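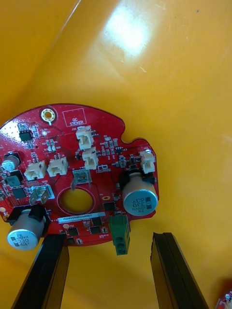

Cleaning Out the Parts Shelf

So I finally gave the parts shelf in the garage a proper going-over (two evenings and most of a Sunday!) and the first thing to talk about is the round red board.

Red, round, packed with tiny stuff. I love the notch in the edge, and there are five white connectors on it, so good luck to me remembering which cable goes where.

The big capacitors are my favorite part. One is marked 330 and 63V, and it has its own black plastic bracket hugging it. The QC STICKER box is still blank, too.

It's going in the "keep" pile for now. I've got 10 more boards to sort before May, and the Bilard power supply is next, if I can find the screws.

Print this page | E-mail this page

Recent galleries
Clasance turntable, lid off
Imasport treadmill console
Cai desk lamp rewire
Six drawers of screws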